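Homologación de la distancia de tiro en galería cubierta con blancos electrónicos

Club de Tiro Flekomcombe

Nuestra entidad gestiona una galería cubierta de aire comprimido con 6 puestos. La junta ha aprobado sustituir los carros de retorno por blancos electrónicos del modelo Derkasine, distribuidos por Zidano. El proveedor indica que el marco puede instalarse sobre el soporte existente, pero el plano del blanco quedaría adelantado respecto a la posición actual. Rogamos orientación sobre dos aspectos: si procede medir de nuevo la distancia desde la línea de tiro en todos los puestos, y si el cambio debe comunicarse antes de la tirada social de octubre. El presupuesto recibido asciende a 2.000 euros por puesto, sin incluir la iluminación.

Sala Pettigrew

Procede medir de nuevo. La distancia se toma desde el borde de la línea de tiro más próximo al tirador hasta la superficie del blanco, y el cambio de soporte modifica necesariamente este segundo punto. Se recomienda efectuar la medición puesto por puesto, con el marco ya fijado, y dejar constancia escrita del resultado. Una única medida en el puesto central no resulta suficiente, dado que los muros de fondo de las galerías antiguas rara vez son paralelos a la línea.

En cuanto a la comunicación, conviene dirigirla a la federación correspondiente con 30 días de antelación, acompañada de un croquis y de la ficha técnica del fabricante. En nuestra sala se siguió este procedimiento y se solicitó, además, un certificado de nivelación de las mesas de tiro.

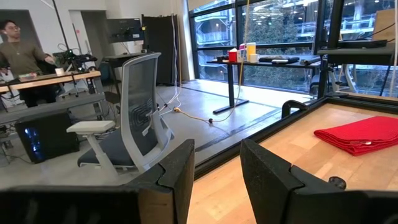 Tablero de madera con perfil metálico negro y paño rojo doblado.

Debe revisarse igualmente la iluminación del blanco. Los sistemas de detección acústica toleran variaciones amplias, mientras que los ópticos pueden requerir el ajuste de las luminarias próximas. El manual del equipo concreto prevalece sobre cualquier criterio general.

Galería Municipal de Aire

Nosotros no comunicamos nada y no hubo problema, aunque eran tiradas internas. Los cables, mejor por el lateral.

Secretaría Técnica, Zona Norte

Se completa lo anterior. La falta de objeciones en tiradas internas no exime del trámite cuando los resultados vayan a computar para clasificación. Respecto al presupuesto, debe solicitarse el desglose de la instalación: en una oferta reciente figuraban 395 euros en concepto de puesta en marcha que ya estaban comprendidos en el precio del equipo.

Contacto | © Comunidad de Ayuda para Entidades de Tiro | Volver arriba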